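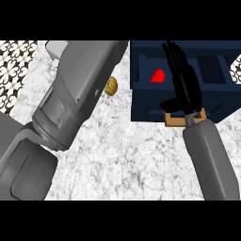
VARNSIDE, February — The council's draft kitchen and laundry guideline runs to 256 pages and gives less than one of them to benchtop maintenance. For a document that will govern every rental fit-out in the district, the proportion is wrong.

Marble is calcium carbonate. It reacts with lemon juice, vinegar and most descaling products, and the dull mark that results is a loss of material. A sealer slows the absorption of oil and coloured liquids. It does nothing useful against acid. The draft treats the two problems as one and recommends annual sealing for both.

Ignacio Barrientos, who drafted the section, told the Wednesday meeting that tenants could be given a care sheet. I have read the sheet. It assumes a pH-neutral cleaner, a soft cloth and a person with time to use them. Most rented kitchens get whatever spray was on special.

The cost argument is no stronger. Re-honing one bench in Lisby was quoted at $2,871 last year, and the Plutport figures Marama Ruddock tabled put a replacement laminate top at roughly $500 fitted. Owners will recover the difference from bonds, and the tribunal will spend its mornings arguing over what counts as fair wear.

I have no objection to marble in a house whose owner lives in it and likes the patina. As a default finish for rentals it is a poor specification. The guideline should list acid resistance as a separate criterion, with a test method and a pass mark, and leave colour and grain to the owner. Submissions close at 5 pm on the last working day of the month.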